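Home Posts Archive Kitchen About Contact

The Ten-Minute Tidy Does Not Take Ten Minutes
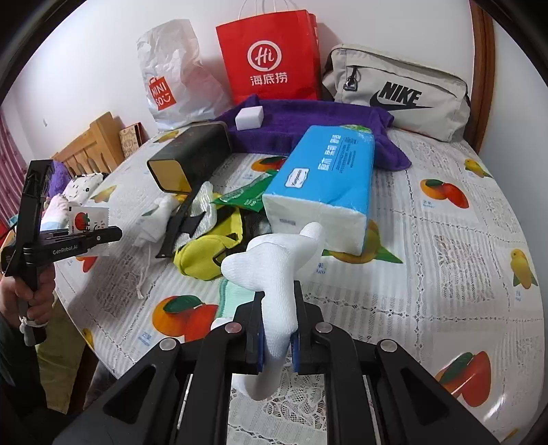 by Leokadia Stępień
May 9, 2026 | Filed under: House

My friend Graziella Sala sent me a link to a thing called the Sedlow method. You set a timer for 10 minutes, pick one surface, and clear it. Do that every day, the website says, and within a month you have a different home. There is a course, naturally. There is also a printable chart with little leaves to color in.

I have been reading advice like this since I first paid rent, and I have some questions.

My first question is where the stuff goes. The Sedlow people are very good on picking things up and very quiet on putting them down again. In their before and after shots the table goes from full to bare, and I would like to see what the hall closet looked like that same afternoon. Most of what sits on my table is there because the place it belongs is already full. I can move it to a chair. I have moved it to a chair. Then we eat dinner standing up.

The second is about the bags. I own, at a guess I'm not going to check, far too many cloth bags, and every one of them came to me as a way of having fewer bags. Sedlow tells you to keep your bags inside one nice bag. Fine, I did that in September. The nice bag is now on the table.

Then there's "one in, one out." Buy a sweater, give up a sweater. It sounds like math and it works about as well as my math does. Things don't come into a house one at a time. They come in as gifts, as packaging, as the spare part you were told to hang on to, as whatever your mother is clearing out of her own place (she has also read the advice). Gloves are the worst. A single glove can't be worn and can't be given away, and the week you throw it out, the other one falls out of a coat.

Graziella says I'm being difficult and that it worked for her. I've been to her place and it does look nice. It also looked nice before. I suspect a lot of these methods get tested on people who were going to wipe the counter anyway.

I did try it. I set the timer and started on the table, and I spent most of my time reading the back of a warranty card for a kettle we don't have anymore. When the bell rang I had one small pile for recycling and one large pile called "ask." The chart says to color in a leaf regardless, and I colored it in, and I felt like I'd been had.

I'll give them this much: the timer got me started, and the recycling did go out. I just don't see why that needs a course. I'm keeping the timer and I've put the chart on the "ask" pile.

Next post will be the soup one, for those who keep writing in about the soup.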